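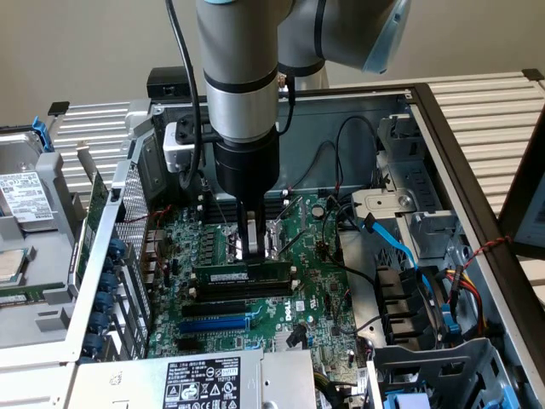

What does a student learn from teaching a robot to fit a memory module? Mostly patience, and a good deal about how forgiving human hands are.

I went to Wernoddale expecting to be sold something. School robotics has become an easy thing to sell. There is a competition for every age group, a trophy for most of them, and a press release that mentions the jobs of the future before it mentions what the machine did. The college's robotics club has a press release too. It says its 18 members are "rewriting the rules of repair".

They aren't, and to her credit Salamatu Ezeani, who runs the club, winced when I read it back to her. "Marketing wrote that," she said. "We're trying to put memory into an old Dell."

The task comes from the Lurance Challenge, a regional contest in which teams of 4 must get an arm to carry out small repair jobs on office computers. Points are given for seating a module squarely and taken away for touching anything else. I asked what happens if the arm snaps a slot. You lose the round, and then you have to find another motherboard.

The trouble is that memory goes in with a shove. A person feels the notch meet the ridge, rocks the module a little and leans on it. The gripper holds it by the top edge and knows only what the students have thought to tell it. Somtochukwu Ojo, who writes most of the code, has logged 3,341 attempts since August. He showed me the spreadsheet with more pride than I thought it deserved, until I started reading the notes column. "Tilted." "Tilted." "Tilted, other way." "Cable." Somewhere past the first thousand the notes get longer, and he begins to sound like an engineer.

The club's best run of results is a 94 per cent success rate, a figure that also appears in the press release. What the release leaves out is that the computer had been placed by hand each time, in the same spot, by someone who knew where the arm wanted it. Move the case a finger's width and things go badly. Chiamaka Ibrahim, who is in charge of testing, would like the figure taken down. Ojo would like it kept. They had clearly had this argument before I came, and they carried on with it while I put my coat on.

I have doubts about the money as well. Hasteo, a local parts firm, lends the club its arm and gets its name on the team shirts. When the loan ends, so does the club, unless Ezeani can talk somebody else round. A box of screwdrivers would cost less and reach more pupils.

I put that to Ibrahim. She said she had learnt to use a screwdriver at home, and went back to arguing about the percentage.

14 comments
94 shares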